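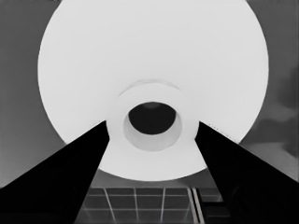
Two gripper fingers at the collar of a disc, in a simulated view from Gunther Reinholz's planning files.

Gunther Reinholz had a spreadsheet open before I got my coat off. He runs equipment planning at Evby, a shop in Arnulholm that finishes and packs machined parts, and he's been trying to buy a robot cell since March. I asked if we could start with the robot. He said we could start with the floor.

"Everybody wants to talk about the arm," he told me. "I get it, I like the arm too! But I've spent more hours on where the power comes down than on which arm we're getting."

So we talked about the floor for a good while (there's a drain in a bad place, and moving it needs a permit). Then he pulled up the simulation, and I finally got to see some gripping. It's a gray little world, with a big pale disc and two black fingers coming up at the raised collar in the middle. I could have watched it for an hour. Gunther mostly wanted to talk about the fingers.

"The quote had one set of fingers in it. One! We have 4 families of parts," he said. "So you ask what happens on changeover, and you find out the quick-change plate is an option, and the second set is an option, and the stand to park them on is an option too."

How much did that add? He wouldn't give me the dollar amount, but he did turn the laptop around so I could see that the tooling section of his budget had grown longer than the section for the robot itself. He has a separate line for spare fingertips, and he was very firm that it stays even if somebody upstairs asks him to trim.

Evby is down to two bidders, Ventura and Brineck. Ventura sells a finished cell, with guarding and controls in one package. Brineck would build around what the shop already has, including a conveyor that Gunther is fond of for reasons I couldn't quite follow. The Brineck number is lower, but it leaves the wiring and a fair amount of the programming to Evby.

"That's my people's time," he said. "It doesn't show up on the quote, so it looks free. I put it in at what we'd bill a customer for it, and then the two bids got a lot closer together."

Wolfram Hollmann came in around then, carrying his lunch. Wolfram is the maintenance lead, and he'd be the one called at night when the thing stops. I asked him which bid he liked.

"The one with the drawings," he said. He wants full electrical drawings and a copy of the program handed over at acceptance, and he wants it written into the purchase order. On the last machine they bought, he waited 3 months for a wiring diagram. "I drew my own in the end. Then theirs showed up and it didn't match mine, and it didn't match the machine either."

I asked what the simulation was good for, money-wise, and got two different answers. Gunther uses it to argue about reach and finger shape before anybody cuts metal. He had the supplier redo the approach to that collar because he didn't like how much room the fingers needed, and changing it on a screen cost him a phone call. Wolfram was cooler on it. He wants real parts, with oil on them, run at the supplier's place before the final payment goes out.

They've settled on 48 hours of running for the acceptance test. Gunther wanted less and Wolfram wanted a week, and I got the feeling this had been a long conversation. They're also holding back part of the price until it's done.

Training was the last thing on the sheet. Both bids cover 2 people. Gunther has asked for more, on two shifts, and he's still waiting to hear back from Brineck.

"Vacations," Wolfram said, through a sandwich. "People take vacations."

The order should go in once the drain permit comes through. Gunther called the permit office while I was packing up, and when I waved goodbye he was still on hold.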